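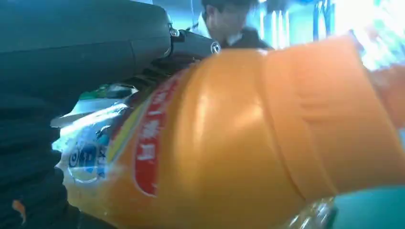
Bolusholm Opens Its Spring Scent Season With Six New Candles and a Bigger Subscription Box

KERNNESS, April – Bolusholm, the small-batch candle and bath maker, is bringing out its spring collection this month, and it is the largest the company has made. Six new candles, two bath oils and a hand balm go on sale Sunday at 9 a.m., in the Kernness shop and online. The monthly subscription box, now called the Tonard Box, gets a new look and more room inside at the same time.

The spring candles were blended by Defne Kocabaş, who joined Bolusholm as head of fragrance last fall. She made 56 test blends over the winter and burned every one of them at home before settling on the final six.

"I wanted spring the way it smells when you open the back door early in the morning, with wet grass and cold air and somebody's toast," Kocabaş said. "We got very close with Rain on the Step. I keep one going in my kitchen and I've already had to hide the spare from my sister!"

The six scents are Rain on the Step, Pear Blossom, Green Tomato Leaf, Clean Sheets, Rhubarb and Ginger, and First Mow. Each comes in a 310-gram glass tumbler with a cotton wick and a lid. Green Tomato Leaf is the one the shop staff can't stop talking about. It is sharp and a little peppery when it's cold, and much softer once the wax has melted all the way across. Clean Sheets is the lightest of the set and suits a bedroom or a small bathroom. Rhubarb and Ginger started out as a holiday idea, but it was too fresh for December and found its place here.

Kocabaş suggests letting any of them burn until the melted wax reaches the glass the first time, and trimming the wick before lighting it again. 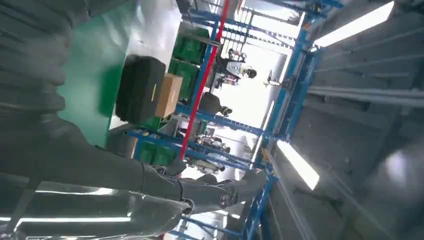
Green wall panel with a whitish top edge.

The bath oils come in Pear Blossom and Clean Sheets, so they can be matched with the candles. The hand balm is unscented. Customers have been asking for an unscented one since the shop opened, and it was made with the help of skin care maker Žukauskas, whose plain balm base has been a favorite behind the counter for years. It comes in a flat tin that fits in a coat pocket.

"It sinks in fast and you can pick up your phone right after," said Ruxandra Zamfir, who runs the Kernness shop. "I garden without gloves, which I know I shouldn't, and this is the first balm that has lasted me through a whole afternoon."

The Tonard Box now goes out to 1,758 subscribers, and every one of them voted on what should go in the April edition or had the chance to. The winner by a wide margin was a set of four mini candles, so people can try most of the collection before choosing a full-size one. They are joined by a sample of the new balm, a small bottle of Pear Blossom bath oil and a pack of flower seeds. Later boxes will keep the mix of home and beauty treats, with one full-size item every other month.

Subscribers who already pay monthly will see no change in price. Boxes can be skipped or stopped from the account page at any time, and a gift option for three months or six is open again after a long break.

"The old box was getting so tight that we were tucking things in sideways," said Régis Brunet, founder of Bolusholm. "Now there's space for a proper full-size candle, and I'm really happy about that. Opening it should feel like a birthday."

For launch day, Bolusholm is making 1,000 gift sets of Rain on the Step and First Mow, tied with ribbon and packed by hand in Kernness. Sets will be sold in the shop and online until they run out, with a limit of two per person. The shop will have all six candles lit from opening time, coffee on the counter, and Kocabaş on hand until noon to talk scents and answer questions.

Anyone with empty Bolusholm tumblers is welcome to bring them back, washed or not, for a refill in any of the spring scents.

About Bolusholm

Bolusholm makes candles, bath oils and simple skin care in Kernness. Its products are sold in its own shop, online and through the Tonard Box.

Press contact: Erhan Şimşekoğlu, Bolusholm press office. Samples and product photos are available on request.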